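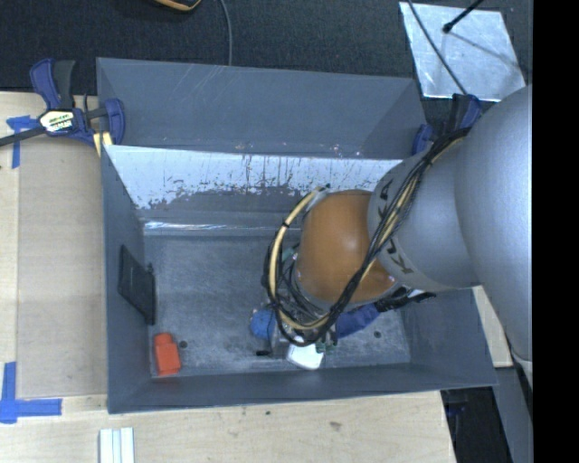
Hose pulled off during bin picking – protective stop and unexpected restart

Grestonance Users' Forum > Faults and Safety Matters > Grippers and cabling

cell_supervisor_2
Posted August 6, 2019

I should be grateful for the views of members on a fault at our site, and on the safety question which arose from it. The photograph of the bin and the arm is attached at the head of this thread.

The cell is a picking trial run by our handling department at Štefanec. One arm picks mixed articles from a single large grey bin. The bin was supplied to us loose and is held by two bar clamps, one at each end of the back side. The cables and the hose for the gripper are run outside the arm, passing over the last joint and round it in a loop. The scheduling software is Grestonance. The integrator was Tallel, whose contract with us ended at handover.

At cycle 2,352 of the run the arm was sent to a flat article leaning on the left wall. To reach it the wrist turned almost to its limit. The loop was drawn tight, the hose came off its fitting, and the arm went into a protective stop with the gripper still low in the bin. The article was dropped. No one was hurt.

The operator pressed the acknowledge button in order to read the fault text. The arm then moved upwards by 100 mm at once, before the guard door had been checked. He had not put his hand in the bin, but he had been about to do so in order to pick up the loose end of the hose.

My questions are as follows.

1. Is a loop of this kind an accepted way of running cables for work inside a deep bin?
2. Should an acknowledgement ever be followed by movement without a separate start command?
3. Does the method of holding the bin have any bearing on the matter?

The cell has been locked off and will stay so until the second question has been answered.

h_magsi
Moderator

Thank you for a clear report. I have moved it from General Questions to this section, as it concerns a movement that the operator did not expect.

Before members reply, may I ask the original poster to confirm three points: whether the cell was in automatic or manual mode when the button was pressed; whether the guard door was open or closed; and whether the upward movement is part of the recovery routine written by the integrator or a standard function.

Members are reminded that advice given here does not replace a risk assessment carried out on site.

Hina Magsi
Moderator, Faults and Safety Matters

cell_supervisor_2

In reply to the moderator:

The cell was in automatic mode.

The guard door was closed but not locked. The lock is released by a stop of this class, so that the operator may enter.

The movement is in the recovery routine. The line in question lifts the tool clear of the bin after any stop and is carried out as soon as the fault is acknowledged. There is a comment beside it which reads "lift before operator enters". I believe the intention was a good one.

northern_handling

On the first question, I do not consider the loop acceptable for this duty, and I would not have signed for it. In the photograph the bundle comes down across the orange-brown cover and goes round beneath it and up the other side in a wide sweep. The tan hose is fastened to the black cables with a small tie close to where it ends. Whatever pull is put on the cables at that point is therefore passed directly to the hose.

A hose should be able to slide a little. The bundle should be held firmly further up the arm and left free at the wrist, with enough length for the full turn in either direction. If that length cannot be provided without the loop fouling the wall, the wrist should be limited in software and the picks that need the extra turn should be refused.

pk_maintenance

I must disagree with northern_handling in part. A tie near the end of the hose is quite usual and I would expect to find one. Without it the hose whips about when the vacuum or air is cut, and it wears through where it rubs. We had hoses sliding freely on a similar cell and changed every one of them within the year.

My own view is that the loop is too large and not that it is tied in the wrong place. In a bin with tall walls, a wide loop will find the wall sooner or later. I would shorten it and fit a spring-balanced carrier behind the wrist. Iltach make one which we have used without complaint, although it is not cheap and the mounting plate must be made to suit.

northern_handling

I accept the point about wear. I do not accept that a shorter loop is the answer. The report says that the loop was drawn tight at the limit of the wrist. A shorter one would be drawn tight earlier.

pk_maintenance

Only if the wrist is allowed to go there. You proposed a software limit yourself, and with that limit in place the shorter loop is sufficient. I think we are nearer to agreement than it appears.

bench_and_fixture

I should like to address the third question, which has been passed over.

The bin sits only partly on the table. It is clamped along the back side, and I can see no clamp on the front side in the photograph. A bin held in this way can turn slightly about the clamps when it is pushed from within. If the camera position was taught with the bin in one place and the bin has since shifted by a small amount, the system will believe that an article against the wall is easier to reach than it is. The wrist is then asked to do more than was planned.

There is also a good deal of damage on the back wall, where the bright band has been chipped through to grey. I cannot say from a photograph what caused it, and it may be old. I would nevertheless ask whether the arm has been touching that wall, and whether those contacts were recorded.

cell_supervisor_2

The bin was bought second-hand and the marks were present, at least in part, when it arrived. No survey of them was made at the time, which I regret. I cannot therefore exclude contact.

The log shows 8 protective stops before the one I have reported. All were acknowledged by the operator and none was passed to me. Each was put down as "gripper overload". I have now read the joint values for these stops and in most cases the wrist was well turned, as it was in the last one. I take it that the cable was already being pulled.

As to the clamps, the position of the bin was marked with tape when the cell was set up, but the tape marks the panel on the table beside it and not the bin. I have asked for this to be put right.

quietcell

I write on the second question only, as in my opinion it is the one that matters.

An acknowledgement tells the controller that a person has seen the fault. It is not permission to move. The routine described uses one button for both purposes, and the operator had no means of knowing this. The comment in the code shows that the writer assumed that nobody would be near the arm when the button was pressed, but the door lock had already been released. The two parts of the design contradict one another.

I would require the following before the cell is returned to use:

– The lift is removed from the acknowledge step and placed behind a separate start command.
– That command is accepted only with the door closed and locked.
– The speed of the lift is reduced. May I ask what it is at present?
– The fault text is made readable without acknowledging the fault.

The last item is easily overlooked. The operator pressed the button because it was the only way to read the message, and he should not be criticised for it.

cell_supervisor_2

The speed is set at 300 mm/s. I agree that this is too high for a recovery movement.

The operator has not been criticised and will not be. He reported the matter himself within minutes, and he has seen this thread.

pk_maintenance

While I support most of what quietcell has written, I would urge caution over removing the automatic lift altogether. With the tool left low in the bin, operators will be tempted to reach in around it. A slow lift on a held button, with the person standing where the bin can be seen, has served us better than a start command given from the panel.

quietcell

A held button would be satisfactory, provided that it is placed where the bin cannot be reached with the other hand. I should still wish to see the door condition kept.

h_magsi
Moderator

I have written to the support desk to ask whether the fault text can be shown before acknowledgement in the current release. They reply that it can, by means of a setting on the operator page which is switched off when a new project is created. Users with a similar recovery routine are asked to check both the setting and the routine.

The question of the hose tie remains open between two members and I see no need to rule upon it. The thread will be left unlocked for the original poster's report.

Hina Magsi

cell_supervisor_2

I report the position as it stands.

The lift has been taken out of the acknowledge step. It now runs from a held button on the outside of the guard, with the door locked, at a much lower speed. The fault text setting has been switched on. A limit has been placed on the wrist, and picks beyond it are skipped and left for an operator. This has reduced the number of articles taken from along the left wall, and the department has been told to expect it.

The cable run has not yet been changed. A carrier has been requested from Iltach and a delivery date in October has been offered. Until it is fitted the cell will be run only with a trained person in attendance, and any "gripper overload" stop is to be reported to me before the run is continued.

A front stop for the bin is being made in our own workshop. I would welcome a drawing from bench_and_fixture if one can be shared.

bench_and_fixture

I have sent one by private message. The hole spacing will need to be altered to suit your table.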